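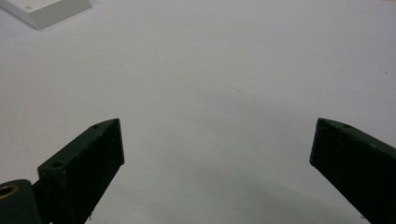

**Can I use the Flirness hand-held gripper to compare finger sets before I buy an arm?**

Most of the comparison can be done by hand. The fingers, screws and mount are the same ones used on the arm version, so grip width and reach carry over. Closing force does not, as the hand-held unit closes by trigger and the arm unit closes by motor.

## Flirness hand-held gripper, two-finger

The hand-held unit is meant for people who are choosing between finger shapes, camera positions or controllers and don't want to tie up an arm while they do it. It weighs 952 g with the standard fingers and no camera. The fingers and mounting body are printed in dark green. Brass threaded inserts take the screws at the mount, and they hold up better to repeated finger changes than threads cut into the print.

Each unit comes with one pair of standard fingers, a hex key, a spare set of screws and a camera bracket. The camera is sold separately. Part number for the full kit is 3377-H.

## Finger sets

| Set | Tip | Best for | Not for |
|---|---|---|---|
| Flirness Standard | Blunt, squared, small chamfer | Boxes, housings, plugs | Thin sheet, loose cord |
| Gukberg Narrow | Tapered | Cord, small parts | Anything heavy |
| Kingi Soft | Rubber pad | Cups, fruit, bags | Oily parts |

The Gukberg and Kingi sets fit the same holes. Change both fingers together. A mixed pair will close off center and the results won't mean much.

## Setting up a comparison

Use a plain, pale work surface. Dark fingers show up well against it, and the tips are easier to find when you go back over the recording. Wipe the fingers down between sets. Printed surfaces pick up dust and lint, and on the Kingi pads this changes the grip.

We suggest this order for each finger set:

1. Open the fingers all the way and record a few seconds of bare surface between the tips. Use it to check focus and exposure.
2. Run a simple box. Pick it up by the long sides, set it down, turn it and repeat.
3. Run a part with a cord attached. A power strip is a good choice: the housing is rigid, the cord isn't, and the plug is a third shape again. Start with the fingers open and back from the strip, then approach the housing, the cord and the plug as separate trials. Leave the strip disconnected for all of them.

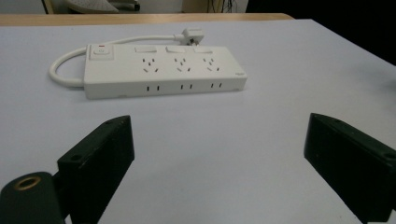
## Cameras

The bracket sits behind the fingers and looks out between them. With a wide lens, both fingertips stay in view at full opening, along with part of the mount in the lower corner. Having the tips in view makes it possible to judge the distance to the part. A longer lens gives more detail on the part but loses the tips at full opening, and we don't recommend it for finger comparison.

Lock exposure before you start. On auto, a white part on a pale table can shift in brightness as the gripper moves in and shades the surface.

## Controllers

The hand-held unit works without a controller. If you want finger position logged with the video, the Sarkar logging box plugs into the grip and writes both to one file. It does not drive the motor on the arm version. For that you need the Flirness arm controller, which can read Sarkar files and repeat the finger opening from them.

## Known limits

- Corners of the printed fingers wear and show light scuffs with regular use. Replace them when the tip is no longer square.
- Don't overtighten screws into the brass inserts. An insert that spins has to be replaced with the whole mount.
- The trigger return spring was changed in July. Older units need the 1042 spring kit to take the Kingi set.

Page updated 11 Oct 2026.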